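Module 4, Tandier cell: working rules and what the standards want from you
Handout for the Tritville lab group, March version. Replaces the old sheet, bin it.

Notes only, fuller text in the course folder. Covers the simulated bench cell, arm on a table, small parts picking. Same rules go for the sim as for the real bench at Pondamside. Bad habits in the sim turn up on the bench a week later.
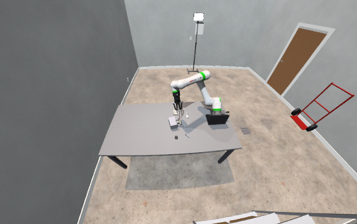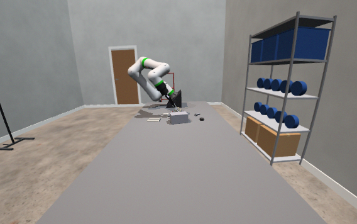 Tandier cell in simulation, arm at the table with gripper down over small parts.

1. Before any run
Risk assessment first, then the program. Written, dated, signed by whoever wrote it. One per task, and changing the gripper or the part makes it a new task.
Read ISO 10218 (both parts) at least once. ISO/TS 15066 if people will share the space. Nobody expects you to quote clause numbers, but you should know wich document to open.
Check the payload is set right, gripper included. Most common mistake last year.

2. Layout
Mark the full reach of the arm on your floor plan. Full reach, plus tool, plus part. The bit of reach your program happens to use is no good for this.
Anything on wheels, anything on a stand, any shelving: put it on the plan with its distance from the table edge. Walkways and doors too, and which way the door swings.
Minimum clear gap for our bench is 930 mm on every side a person can walk down. House rule (Arnaud bench guide), stricter than you may meet elsewhere. Don't round it.
Pinch points: wrist against table, gripper against the side of a box, elbow against anything tall. List them all.

3. Speed
Teach mode never above 250 mm/s. Lab runs up to 1,000 mm/s once signed off, and only with the area clear.
Slow down before the approach, not during. Set a approach point above the part and come straight down from it.
First run of any new path at lowest speed, finger on the stop.

4. Stopping
Emergency stop tested at start of session, every session. Write it in the log.
A protective stop is a different thing from an emergency stop. Learn the difference, it comes up in the viva.
After a stop: look, find the cause, clear, then reset. Never reset to see if it does it again.

5. Sim results
Label them as sim results. Always. Friction, cable drag and small parts sticking together are where the sim is kindest.
Run 44 picks minimum before you report a rate. Failures stay in the count, incl. the ones you think were your fault.
Save the seed and the software version with the log.

Hand in: risk assessment, floor plan, log. Max 22 pages all together, cover not counted. Plan has to be to scale, hand drawn is fine.

Reading for next time: section 5 of the Arnaud guide, guarding and interlocks. Bring the plan with you, we'll mark pinch points on it in the first half.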